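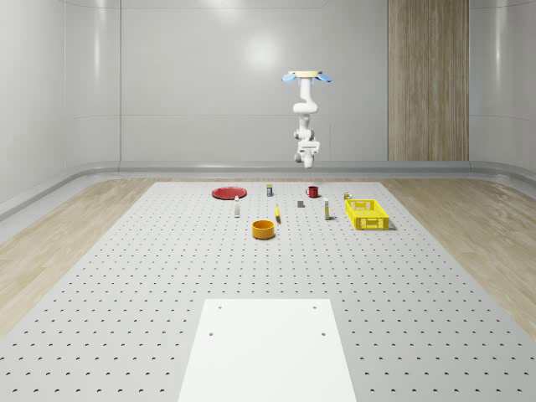 Speaker notes: Corrosion under insulation on the caustic lines
Pusidcombe site, maintenance and process engineering day
22/02/2021

Slide 1. Title
Wait for the people coming over from the control building. Say that the handout has the full thickness tables and that I will only show a few of the numbers.

Slide 2. What we run
The Pusidcombe plant makes sodium hydroxide solution and ships most of it at 50 percent by weight. Between the evaporator and the loading racks we have 1827 meters of insulated carbon steel pipe. All of it is steam traced, as 50 percent caustic starts to freeze a little above 50 degrees Fahrenheit and gets thick well before that.
Point at the map on the slide. Evaporator on the left, tank farm in the middle, loading on the right. The blue line is the old route behind the cooling tower. Most of the talk is about the blue line.

Slide 3. Two different problems
Go slowly on this one. People mix them up.
Caustic cracking starts from the inside. It needs strong caustic, heat and stress in the metal, usually at a weld that was never stress relieved. A steam tracer touching the pipe wall can make a hot spot that is enough to start it.
Corrosion under insulation starts from the outside. Water gets past the jacket and stays against the steel. It doesn't care what is in the pipe.
Our leak in October was the second kind. For the first two days we treated it as the first kind, and we lost time on that.

Slide 4. The October leak
Operator on rounds saw white crust on the jacket at a pipe support on the blue line. Line was shut in and flushed. No one was hurt.
When the insulation came off, the pipe was thinned along the bottom, next to the support shoe. The hole was the size of a pencil lead. The jacket seam above it had been put on facing up, and the sealant had dried out and pulled away.
Cooling tower drift lands on this stretch whenever the wind is from the west. That water has chlorides in it.

Slide 5. How we surveyed the rest
Dirkska did the field work. They used pulsed eddy current through the jacket for screening, then stripped windows and took ultrasonic readings wherever the screening showed loss.
1217 screening points. 96 of them went on to a stripped window.
Mention that the screening method averages over an area, so a small deep pit can hide in it. We stripped every support on the blue line for this reason, whatever the screening said.

Slide 6. Results
3 spots were below the minimum thickness. All at supports, all on the blue line, all downwind of the cooling tower. Those spools were cut out.
Almost half of the stripped windows had wet insulation and no measurable loss. Somebody will ask if that counts as good news. Answer: it means the water is in there and the coating is still holding.
The tank farm section was in better shape than I expected. It was recoated when the tracing was changed out.

Slide 7. Repairs
New spools were welded by Fragkou in their shop and stress relieved there. Field welds were stress relieved in place with electric heating pads, with hardness checks after.
Coating is an immersion grade epoxy phenolic. The old pipe had primer only, which was normal when it went in.
Tracers now sit on spacers, so they don't touch the pipe. Heat-up takes longer on a cold start. Operations has asked for the new times in the start-up procedure, and that change is in review.

Slide 8. Insulation
We looked at three materials and picked a water-repellent expanded perlite for the blue line. It costs more to install around fittings. The mineral wool stays in the tank farm for now.
Jacket seams go on the side and lap downward. Show the close-up of the seam. Pass the sample piece around if there is time.
Low point drain plugs every second support.

Slide 9. Keeping track
Readings are now in Ernamis along with the vessel data. Each support has its own tag. Before this they were in a spreadsheet, listed by line number only, and you couldn't tell which support a reading came from.
If you remove insulation for any job, call inspection before it goes back on. A quick reading with the pipe already bare costs very little.

Slide 10. Still open
Dead legs at the old loading rack. Not surveyed. They need scaffold.
Supports inside the pipe bridge over the road.
Whether to extend the cooling tower drift eliminators. Quote is in, no decision.

Questions
Likely one: why not stainless or nickel for the whole route? Cost, and at our temperatures stress relieved carbon steel is fine on the inside. Chlorides on the outside of hot stainless bring their own cracking problem.
Likely two: inspection interval. Blue line supports every two years, the rest at the normal interval until we have a second set of readings.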